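Revisión previa a la entrega — galería acristalada, modelo Mirkon
Instalador: Desema. Revisa: Hanne Hafþórsson. Lunes 9 de noviembre

1. Anclajes al muro
Conforme. Los 17 están puestos y apretados, incluido el que el plano había olvidado.

2. Vidrio templado
Conforme con reservas. Sello legible en todas las hojas menos una, montada del revés.

3. Canalón y bajante
No conforme. El agua baja con entusiasmo hacia la puerta del vecino. Corregir la pendiente antes de diciembre.

4. Puerta corredera
Paso libre de 139 cm. Cierra bien si se le habla con firmeza — ajustar rodamientos.

5. Enchufes y diferencial
Conforme. Dispara a la primera.

6. Zona de comedor
Conforme. Mesa redonda con mantel celeste, palillos en su soporte rosa. 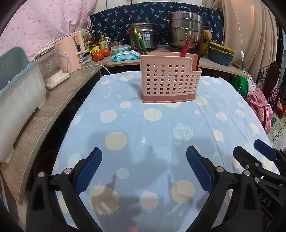

7. Ventilación
Pendiente. La rejilla superior sigue en su caja. Segunda visita sin cargo; la tercera, 200 euros.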